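Ticket 2056
Opened: Mon 15 May
Product: Purkico 600 roll-fed printer, Broketti RIP software
Site: Yorath, finishing and wide format department
Priority: Normal
Status: Closed

Reported problem

Customer reports light and dark bands across the print width on sublimation transfer paper. Bands show up in solid blues and grays, mostly in the first part of a roll. Jobs with a lot of white space look fine. The operator has run two head cleanings and says the nozzle check is good. The same file printed without banding in December.

Customer also reports that the print queue stops now and then with "device not responding" and has to be restarted from the RIP workstation.

Entry 1

Asked for the nozzle check, a solid blue test strip and the media settings for the paper in use. Nozzle check is clean on all channels. The test strip shows evenly spaced bands, which points to paper advance and away from the heads. Media settings are still those of the old paper. The site changed to a Grotonine transfer paper earlier this year and kept the old profile because the color was close enough.

The Grotonine paper is lighter and slips more on the feed roller, so the advance value will be off.

Asked the customer to do the following:

1. Make a new media entry under the Grotonine name. Do not edit the old one.
2. Set vacuum to medium.
3. Load the roll, feed a short length and let the take-up pull it straight.
4. Run the advance adjustment print and enter the value of the best matching pair.
5. Print the solid blue strip again.

Entry 2

Customer ran the adjustment. Best match was pair 13, old value was 2. New strip is much better. Faint bands remain near the right edge, none in the middle or on the left.

Right edge only is usually tension or a roll that is not seated. Asked them to check that the roll is pushed fully against the flange and that both core locks are tight. The right lock was not fully closed. After reseating, the strip is even from edge to edge.

Banding part of this ticket is done unless it comes back with the next roll.

Entry 3

Moved on to the queue stops. RIP log shows the connection to the printer dropping in the middle of large jobs. Small jobs go through. The printer's own log has no errors at those times, so the drop is on the workstation or the network side.

Workstation is a desktop tower under the cutting table. Operator says the fan is loud in the afternoon. Asked for the free disk space on the spool drive and for the power settings.
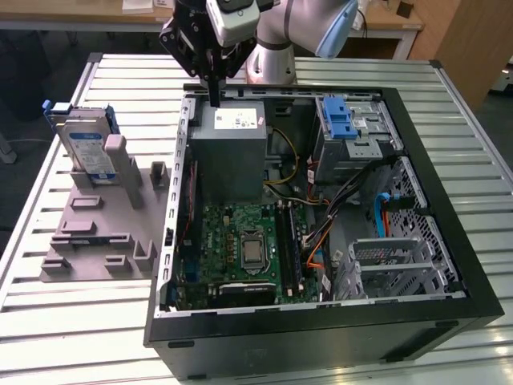 Spool drive was nearly full. Broketti keeps the ripped files of finished jobs until they are deleted by hand, and the automatic cleanup was off. The network adapter was also allowed to go to sleep to save power. Either one can cause the error the customer sees, so we changed both:

- Deleted finished jobs from the spool folder, kept open ones.
- Turned on automatic cleanup after job completion.
- Turned off power saving on the network adapter.
- Set the workstation to never sleep while the RIP is running.

Restarted the workstation and the printer, in that order.

Entry 4

Customer sent the longest job they have, a full-width banner set. It printed to the end with no stop. Second run of the same job stopped once, near the start. Log shows a dropped link again, this time for a few seconds only.

Asked the customer to swap the network cable with a known good one and to plug it straight into the wall port. They had been going through a small switch that also serves the slitter's label printer. Clip on the old cable was broken at the printer end - it could be pulled out without pressing anything.

Also recommended cleaning the dust out of the workstation with the power off and the cord unplugged.

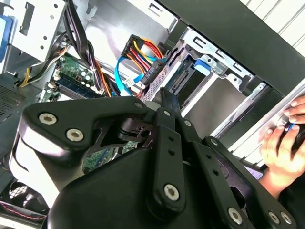

Desktop tower with the side panel removed.

Entry 5

Customer reports no stops with the new cable and the direct connection. Banding has not come back, and they are on the second roll of Grotonine paper. They would like the label printer back on the network. Told them to use a separate wall port and leave the RIP line alone.

Operator asked if the new media entry needs its own color profile. It does if they want blues to match older orders. Sent the profiling steps as a separate request.

Resolution

Banding: wrong advance value for the paper, plus a roll not locked on the right side.
Queue stops: damaged network cable. Full spool drive and adapter power saving corrected at the same time.

Ticket closed with customer's agreement. Reopen under the same number if the error returns.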